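Checkered Tablecloth

From the Filirton Household Handbook, the free reference for ordinary home stuff. Last edited 03/03/2018.

A checkered tablecloth is a table covering with a pattern of squares in two colors, most often a strong color plus white. I've been looking after the table linen pages on this site for a while now, and this is the entry people write to me about the most, so I've let it grow. If you want napkins, runners or placemats, those have their own pages (the napkin page is short, sorry, I'm getting to it).

Names

People call these cloths checked, checkered, gingham, picnic cloths, bistro cloths and probably ten other things. I try to keep two of those words apart. Gingham is a woven fabric where colored and white threads cross, so you get three shades: full color, white, and a paler in-between square where the two mix. A plain check is just two colors, and it can be woven or printed. In the store you'll see the word gingham on both kinds, and I've given up arguing about it with anyone outside this page!

"Buffalo check" usually means big squares, and it used to make people think of red and black shirts first. Now it gets put on table linen in all sorts of colors.

Fabric

Cotton is the one I'd pick for a table you eat at every day. It washes well, it lies flat once it has been through the laundry a few times, and a small stain isn't the end of it. The downside is ironing. Linen looks lovely and creases if you so much as glance at it. Polyester dries fast and hardly needs an iron, but it can slide around on a smooth tabletop, and I find crumbs skate right off it onto the floor.

Then there's wipe-clean cloth, either cotton with a coating or vinyl on a soft backing. You can't fold it tightly and put it away for the winter, or you'll be looking at those fold lines all spring. Roll it on a cardboard tube instead. My own wipe-clean one is a Nouri, bought in June a few summers back, and the check has worn pale right where the bread board goes.

Size of the check

Small checks read almost as one color from across a room. A red one goes sort of pink. Medium checks are the classic restaurant look, and large ones are the boldest and also the fussiest, as every crooked edge shows. If the squares don't run parallel to the side of the table you will see it from the doorway, and it'll bug you all through dinner (or it bugs me, anyway).

One handy thing with a big check is that you can use the rows as a guide. Pick a line of squares, run it along the table edge, and you have your cloth straight without measuring anything.

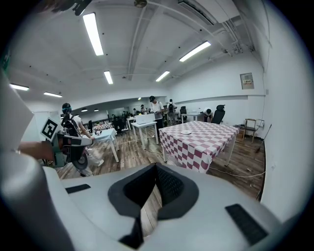
Drop is the word for the part of the cloth that hangs down past the tabletop, and it's where most of the letters I get come from. You measure the top, decide how much you want hanging, then add that amount twice to the length and twice to the width. Everybody forgets the twice. For a short, everyday drop you want the hem to stop well above your lap. A long drop looks dressier and gets caught under chairs. On a rectangular table the drop does something else too, it decides how much of the legs you see, and with the red and white cloth in the photo you still get white metal legs showing under the hem, a match for the white in the squares that I like very much. A small white plate sits well on it too - plain dishes are nearly always the easy choice on a check that large. Patterned plates on a big red check make my eyes hurt.

Corners are the other half of the drop question. On a rectangular cloth the corners always hang lower than the sides, simply from the way the fabric falls. You can leave them, pin them, or round them off with scissors and a new hem. I leave them.

Weight

Fabric weight makes more difference than people expect, and it's often left off the label. Loluditz, who sell theirs by mail, list two weights for the same check, a light one and a heavy one, and I own both. The light one is nice on a kitchen table and hopeless outdoors. The heavy one stays put in a breeze with four clips on it. It also takes forever to dry, so don't wash it the morning you need it.

Buying a secondhand cloth

Thrift stores are full of these. Hold the cloth up to a window and look for thin spots along the old fold lines, as that's where they go first. Check the hem all the way around. Faded red can look great, but yellowed white is harder to live with, and some of it won't come out whatever you soak it in. I'd also give it a good sniff, and I mean that seriously, musty storage smells can take several washes.

Washing

Red is the troublemaker. Wash a new red cloth by itself the first time, in cool water, and do the damp white rag test on a corner before that: press the rag on a red square for a minute and see if any color comes off. If it does, keep the cloth away from everything else you own for a few rounds.

Grease wants dish soap worked in with a finger before the wash. Candle wax wants to go hard first, then you scrape it with a spoon. For tomato, rinse from the back with cold water so you're pushing it out the way it came in. Tumble drying shrinks cotton, and a cloth that had a good drop when you bought it may end up looking like it's outgrown the table. I dry mine on the line, in the shade, and pull the edges square while they're still damp.

Storage

I fold once lengthwise and hang the cloth over a padded hanger - fewer creases, and no hunting through a stack. If you do stack them, change where the folds go now and then. The clear Divex storage bags work fine for cotton, though I leave the zipper open a little.

See also

Table runner
Oilcloth
Tablecloth clips and weights
Napkin (short page, needs help)
Ironing large pieces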